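Wanden – kitchen counter simulation pack for arm policies

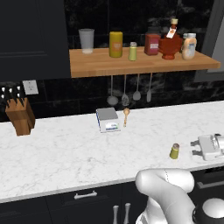 The stock Wanden counter with the scale, the little yellow-green shaker and the arm coming in from the lower right. Rendered.

Hi, I'm Burgi Sutter, and Wanden is the kitchen I've been training manipulation policies in. It started as a test bed for one method and people kept asking me for the files, so now it has its own page and a download and all the trimmings. I'll try to tell you what you get and what we found with it, and also where it's going to annoy you.

What's in the pack

One kitchen, done properly. You get the counter, the shelf with its containers, the hanging utensils, the cabinets and drawer, and a bunch of loose stuff you can shuffle around. Every loose object has its own collision shape and mass, and you can swap the surface materials without touching the physics. The picture up top is the marble-and-butcher-block look, which I like best (the dark backsplash is brutal on some vision encoders, so it's a good one to start with).

The pack has 1,596 starting layouts. Each one is a plain text file with object poses, material choices and a light setting, so you can open it and fix things by hand. I do this all the time. You'll also get the arm model and a controller that takes either joint targets or end-effector moves.

The method it was built for

Okay, so this is the part I could talk about all day! Ferdinand Hubmann and I wanted to know how much of a policy's failure comes from the object it's supposed to pick up and how much comes from everything else on the counter. The usual way to check is to randomize the whole lot and look at the average. You get a number, but it's hard to know what to do with it.

So we did something slower. We call it Starnuda. You take a layout where the policy fails, then you change one thing and run it again with the same random seed. Move the scale a little. Swap the backsplash. Take the spoon away. If the failure goes away, that change gets a point against it, and you keep going until you have a ranked list of what's bothering the policy in that layout. Then you train on extra layouts built around the top of the list and leave the rest alone.

There's nothing fancy in the math. It's paired runs and a tally, and the script is short enough to read over a cup of coffee.

What we saw

Our test task was picking up a small shaker and setting it on the scale. We trained a baseline on 2,000 simulated demonstrations and ran it over a held-out set, then pulled 51 failing layouts and put each one through Starnuda.

I had bet on the shiny backsplash. Ferdinand had bet on clutter near the target, and he was mostly right, which he has mentioned. The biggest offender was another object sitting close enough to the shaker that the gripper's approach path got squeezed. The policy had learned one favorite approach angle and stuck with it even when there was plenty of room on the other side. Surface materials mattered less than I expected, except when the target was pale and so was the counter under it.

After we retrained on the targeted layouts, most of those failures went away. The fully randomized version with the same training budget fixed fewer of them and needed longer to get there. I want to be careful here – this is one task in one kitchen with one arm, and we haven't repeated the comparison on hardware yet. Please don't quote it as a general result.

Things that will annoy you

Thin handles are still touchy. If you grab the wooden spoon near the end it can spin in the fingers more than it should, and I've only half fixed the friction settings.

The cabinet doors open but there's nothing modeled inside. Same with the drawer.

Reflections on the glossy black marble cost a lot of render time. There's a flag called dull_stone that turns them off, and for early training runs I'd just leave it on.

If two objects start out overlapping in a layout you wrote yourself, the simulator will fling one of them across the room. The checker script catches this, so run the checker script. (I forget too.)

Which version to get

There are 2 downloads. Wanden Base has the kitchen, the arm and all the layouts. Wanden Full adds the Starnuda scripts, our baseline policy and the logs from the failing layouts, so you can rerun our comparison yourself and tell me if you get something different. I'd really like to hear about it either way.

Both are free for research and teaching. If you want to use the pack inside a commercial product, write to Gisler, who handle the licensing, and mention which version you're after.

Coming next

A second kitchen called Wororia is in the works, with a narrower counter and a lot less space around the arm. I'm hoping to have it ready in May. Layout files from Wanden won't load in it directly, but I'm writing a converter that does most of the job and leaves you a list of objects it couldn't place.

Current version notes are in the readme, along with the install steps and the full list of flags.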